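Anatole Roussel
1/ A guy in my neighborhood group is selling "fully rebuilt" office desktops for a price that made me put my coffee down. I've been taking old towers apart since high school and I have questions about the word "rebuilt." Thread.

2/ What most sellers mean by it: they blew the dust out, wiped the drive, and put a sticker on the front. I have bought three "rebuilt" machines in my life. Two still had the original thermal paste, dried to something like old chewing gum.

3/ I'm not against old desktops. I'm typing this on one. An ex-office tower with a decent power supply will do email, taxes and homework for years. I'm against paying extra for work that can't be seen with the side panel on.

4/ So ask for the side panel off. If the seller gets weird about that, you're done, go home. It's a thumbscrew or a latch on nearly every office case made in the last couple of decades.

5/ Then lay it down flat, open side up. I keep seeing videos of people working on a standing tower, one hand holding the case, the other poking around with a screwdriver. Why. Gravity is free and you can have it on your side.

6/ Someone already asked what surface. Anything hard, clean and level. I do not believe you need the Pitley "technician's mat." I borrowed one in April. It's a mat. It curled up at the corners and the screws went where screws always go.

7/ Same for the Mallet precision driver kit, 10 bits in a very nice case. I have used one of them. It was the Phillips.

8/ Unplug the thing from the wall before any of this. Not switched off, unplugged. Then hold the power button in for a few seconds. I know you know. My brother-in-law also knew.

9/ Now the part where people get sold things: the power supply. "It's 1000 watts!" In an office box with no graphics card? You don't need it, and I don't believe the number either until I've read the label on the unit itself. Not the listing. The label.

10/ The Rosimberg forum will tell you to replace the supply on anything older than your dog. I've read those posts for years and I've yet to see one where the person tested the old supply first. Test it, then decide.

11/ Memory. Take the sticks out and look at the slots. Dust in there is common and a lot of "dead" computers I've been handed were a badly seated stick. Both latches should click. If you're not sure whether it clicked, it didn't.

12/ Capacitors on the board: flat tops good, domed tops bad, crusty tops very bad. No app will check this for you, whatever Drametti says in its ads. Use a flashlight.

13/ The processor is where I slow down. Lever up, plate up, and from then on nothing goes near that socket except the chip. No fingers, no cloth, and please no canned air held an inch away. If the pins are on the board side and you bend one, the fix takes a magnifier and a bad evening.

14/ I've heard "I straightened it with a toothpick, works fine" maybe a dozen times. Works fine for how long? Did you run a memory test overnight or did you get to the login screen and call it a day?

15/ Replying to the person who said "just buy a new one, it's 4 hours of your life." Fine, if you like your new one. I priced a few. The cheap ones come with memory soldered down and a case you open with a guitar pick. That's not a better deal, it's a shorter one.

16/ This is the stage I'd want to see before anyone uses the word "rebuilt" on me. Tower on its side, socket empty with the load plate up, memory slots in plain view, power supply label facing you. Parts in a holder next to the case and not in a cereal bowl.

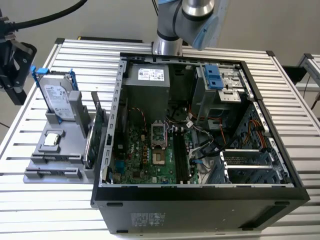
17/ Going back together. Chip first, and line up the marks. It should drop in under its own weight. If you're pushing, stop and look again. The plate does need some force on the way down and it will make a noise you won't enjoy. That part is normal, annoyingly.

18/ Paste: a small blob in the middle. I'm not getting into the X versus the line versus spreading it with a card. I tried them all on the same machine and couldn't tell them apart, and I don't trust anyone who says they can without showing the temperatures.

19/ Drive cage latches. If yours has a colored plastic tab, that's usually the maker telling you "pull here, no tools." Try that before you go hunting for a screw that doesn't exist. I lost most of a Christmas break to a screw that didn't exist.

20/ Boot it with the panel still off. Watch the fan start. Go into the setup screen and check that it sees all the memory you put in. Half of it missing means go back to post 11.

21/ Oh, and to the guy with the listing, who has now found this thread: I'm happy to be wrong. Post the insides. "Over 2000 satisfied customers" is not a photo of a motherboard.

22/ He says he'll open one up for me tonight after 7. I'm bringing my own flashlight.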